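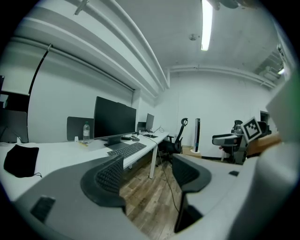 Workshop news, February

The second pair of hand grippers is together, and I want to write down how it went for the members who could not come to the build evening.

For those who joined after the winter: we are making hand-held grippers, which a person carries and closes with the fingers. Later the same finger design will go on the small arm, which we call Sondari. If the hand version and the arm version have the same shape, we can try a grip by hand first and do not waste an evening on programming.

The finger plates came from the printer at Dando after 23 hours of printing. Two of them were warped at the base and I printed them again, slower. The black pads are cast separately. I made the ribs deeper than in the first pair, because a smooth pad lets a plastic bottle turn in the grip. Please do not glue the pads. They are held by two screws from behind, and we will want to change them.

The opening between the fingers is now 162 mm at the widest point. Kibet Kioko thinks it is too much for small hands, and he may be right — my own hand was tired after 12 grips. He has drawn a shorter handle and will bring it next time. I also ask everyone to check the square marker before use. If it sits loose in the holder, the tracking software loses it, and one must start the recording again.

Still open is the return spring. The one we have is strong enough to open the fingers, but it makes a noise that I do not like. If somebody has a softer spring of the same length, please leave it in the drawer with my name.

The files are in the shared folder under "fingers_new". The old ones I have kept, but please do not print from them.

Recent items
Loditz laser cutter: new opening times
Casting soft pads in a printed mold
Sondari arm: the elbow joint, part 2
Who has the long hex keys?
Notes from the soldering evening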